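Comparing Two Sets of Gripper Fingers on a Two-Arm Setup

Filed under: Grippers, Bench Tests

I love this part of a build. The arms move, the controller talks to both of them, and now you get to find out which fingers you want to live with. What follows is the routine I use to compare finger sets on a pair of arms. You can do it in an afternoon with groceries.

What you need

Two arms with parallel-jaw grippers
Two finger sets to compare (mine are the flat Taven fingers and the softer Cesulero pads)
A controller that logs jaw position and motor current (I run Fluton)
A soft bag with a zipper
Some fruit, firm and not so firm

Step 1. Zero the jaws

Close each gripper with nothing in it and set that as zero. Do this again every time you swap fingers! The Cesulero pads are thicker, and if you skip it your logged widths will be garbage for the whole run. I lost an entire batch in April that way.

Step 2. Set one force limit and leave it alone

Pick a current limit that holds your softest item without marking it. My controller takes raw counts, and I settled on 267. Yours will be different, so start low and creep up. Use the same limit for both finger sets, even if one of them seems to be begging for more.

Step 3. Check your cables

Drive both arms to the far corners of the workspace by hand and watch the slack. A cable lying on the table is fine as long as it can slide. What you don't want is a loop that can catch on a finger or sweep the fruit onto the floor.

Step 4. Pack and unpack

Give one arm the bag and the other arm the fruit. The bag arm steadies the top edge, the fruit arm picks and places. Then switch jobs. A lunch bag is a fantastic test piece – it sags, it leans, the opening is narrow, and the strap gets in the way of everything.

Keep your start position the same for each trial. A few bits of tape on the table help a lot. 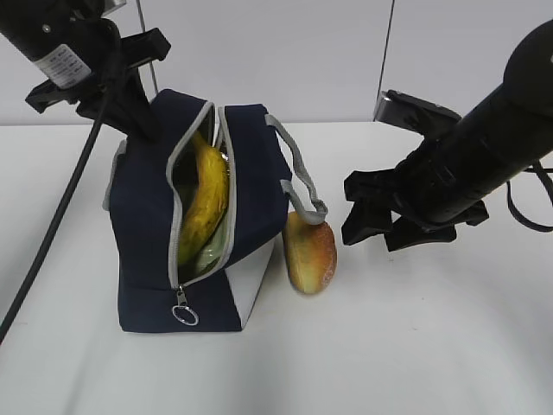

Bag unzipped with the banana upright inside, mango beside it, right gripper open.

Step 5. Log every try, good or bad

Write down drops, slips, double grabs and any time the bag tips. My log is up to 1,883 grasps now and the boring ones have been just as useful as the disasters. I use the Urban log template, but a plain spreadsheet works.

Step 6. Swap and repeat

Change the fingers, go back to Step 1, and run the same list in the same order. On my bench the flat fingers win on zipper pulls and straps, and the soft pads win on mangoes by a mile. I'm keeping one of each for now – mixed hands are so much fun to program!

Next up: wrist camera placement.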